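# Write the glove rule down

Most safety rules for robots that work near people deal with the arm: how fast it moves, how hard it pushes, how far it reaches, and how quickly it stops. Those rules are good and I would not weaken any of them. My complaint is with what happens at the far end of the arm, where the hand touches the things we eat and drink from.

I spent part of October reading site procedures from shops that run two-handed robots at coffee counters. Tuvavitz, where I did contract work, keeps a 393-page operations binder. The arm has its own chapter, and so does the network. The gloves get 2 lines, and one of them is the reorder number.

A fabric glove on a mechanical hand does a useful job. It gives some grip on polished steel and covers joints that would otherwise pick up grounds. It also holds on to whatever it touches. A person working a counter has rules about this. You change gloves after handling trash, after touching your face, after moving from one task to another. A robot has no face to touch, and I think that has made people relaxed. But it does change tasks, and it can handle a lever, a spout and a cup within one routine.

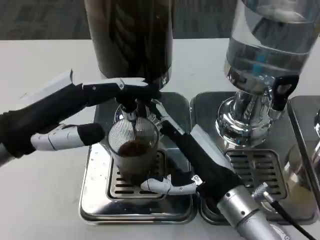
*Both gloved hands at the grinder, with the dosing cup on the drip grate and coffee already in it.*

The reach is close work. Fingers that were on a handle a moment ago may be next to an open cup a moment later. If the same glove then goes to a power cable or a cleaning rag, the written procedure ought to say what comes next. At Tuvavitz it said nothing. At Cernomham, a larger operator, it said "replace as needed," and I could find no page that told the staff who decides on the need.

I would ask for a few things in any standard for this kind of work. Glove changes should be tied to tasks, with a count as a backup. Cernomham logged 3086 grinding cycles over one quarter and recorded no glove changes at all. They may well have happened. There was no field in the log for them.

Exposed parts should be treated as contact surfaces too. Where a glove leaves a fingertip bare, the small screws and hinge lines need a cleaning step of their own, and the maker should say which cleaners the plastic can take.

Loose cables should be kept out of the area the arms move through. Every warehouse I have worked in had this rule for forklifts. Countertops rarely have it – the table looks harmless, so connectors get left where a forearm will pass.

The usual objection is cost. Azevedo, which writes procedures for small operators, priced a full glove and wipe-down schedule at roughly $838 a year per station. For a small shop that is real money. It is also less than one service call at the rates I have seen, and a good part of it is labor the shop is already paying for at closing time.

A second objection is that the standards will catch up by themselves. I doubt it. Groups that write rules for machines tend to leave food to the food people, and the food people write for human hands. The Sorwood draft, the best one I have read, gives hand coverings half a page and then sends the reader to a kitchen code that assumes the worker can wash.

Shops can start before any of that is settled. Add a glove column to the cycle log this week, and put a name beside it on every shift, including Saturday.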